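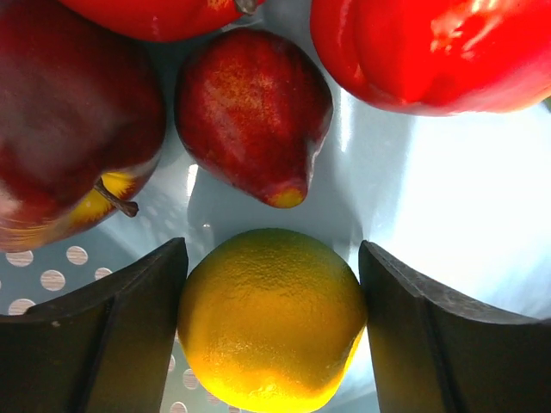
Un limón entre los dedos de la pinza, con manzanas, una pera y un pimiento rojo al fondo de la cesta.

Viernes, 6 de marzo de 2020
Por la Redacción de la revista Mapplebeck

El proyecto Tindereo aprende a hacer la compra

El Instituto Politécnico de Vunwood incorporó en septiembre a su oferta de último curso una asignatura de proyecto dedicada íntegramente a la manipulación robótica. El trabajo resultante, que los estudiantes han bautizado como Tindereo, plantea un encargo sencillo de enunciar: dos brazos deben trasladar frutas y hortalizas entre una cesta de plástico y una bolsa sin dañar el género. El proyecto concurrirá a la próxima edición del Certamen Ravano de automatización para centros de enseñanza, en la modalidad de tareas domésticas.

La elección del tema respondió a un criterio docente. Los proyectos de cursos anteriores habían trabajado con cubos y cilindros mecanizados en el propio taller, piezas de medidas conocidas que admiten una misma consigna de cierre para la pinza. El departamento consideró que el alumnado terminaba el curso con una idea demasiado cómoda de lo que supone agarrar un objeto. Una pera se estrecha hacia un extremo, un pimiento presenta lóbulos desiguales y dos manzanas de la misma caja rara vez coinciden en tamaño.

El grupo se organiza en 3 equipos, encargados respectivamente de la mecánica, la captura de datos y el entrenamiento de los modelos de control. Todos ellos pasan por el puesto de teleoperación, desde el que se guían los brazos a distancia para registrar demostraciones de la tarea. Hasta la fecha se han archivado unas 500, cada una acompañada de una ficha en la que consta el contenido de la cesta, el orden de los agarres y cualquier incidencia. La redacción de estas fichas, recibida al principio con escaso entusiasmo, forma hoy parte de la calificación final.

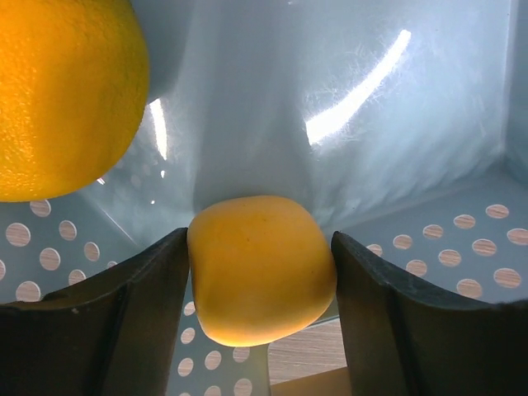
La fuerza de cierre ha sido la cuestión más debatida del curso. Una presión insuficiente deja caer la pieza durante el traslado; una presión excesiva la marca, y el reglamento interno del proyecto da por nulo todo intento que produzca una magulladura nueva. Las frutas pequeñas exigen además cuidado en la aproximación, pues los dedos de la pinza son anchos y ocupan buena parte del espacio disponible. Una pieza amarilla de piel lisa, sujeta por ambos flancos y separada de la naranja que tiene al lado, ilustra la posición que el equipo de captura persigue: contacto a los dos costados y ninguno con la fruta vecina. La revisión de las grabaciones presta atención también a manchas y hendiduras, que deben anotarse antes del ensayo para no atribuirlas después a la máquina.

A la geometría de la fruta se suma el comportamiento de la luz. Las paredes brillantes de la cesta devuelven reflejos intensos a las cámaras de muñeca, y los orificios del fondo dejan ver la superficie de la mesa. Los estudiantes propusieron en un primer momento forrar el recipiente con papel mate. El profesorado autorizó la prueba, aunque la solución se descartó tras una semana: un sistema destinado al hogar habrá de convivir con plásticos corrientes, y se optó por ampliar la variedad de condiciones de iluminación en los registros.

La bolsa constituye el segundo frente de trabajo. Se trata de un objeto sin forma estable, que se arruga con cada contacto y cuya abertura puede quedar orientada en cualquier dirección. Los ensayos iniciales se realizaron con un solo brazo y obligaban a colocarla a mano entre una pieza y la siguiente. La incorporación del segundo brazo
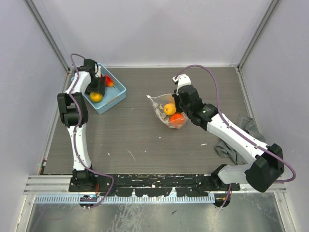 permitió repartir las funciones: uno atiende la cesta mientras el otro se ocupa de la bolsa. La coordinación entre ambos — asignatura pendiente durante todo el primer trimestre — se evalúa ahora en series de 6 intentos consecutivos, sin intervención del personal del laboratorio entre uno y otro.

El Certamen Ravano exige la entrega de una memoria técnica y la ejecución de la tarea ante el jurado, con una selección de frutas que los participantes no conocen de antemano. El instituto ha previsto por ello sesiones de ensayo con género distinto del habitual, adquirido la misma mañana en el mercado de Vunwood. La memoria incluirá un capítulo dedicado a los intentos fallidos, clasificados según la fase en que se produjo el error, que el departamento tiene intención de utilizar como material de clase el próximo curso.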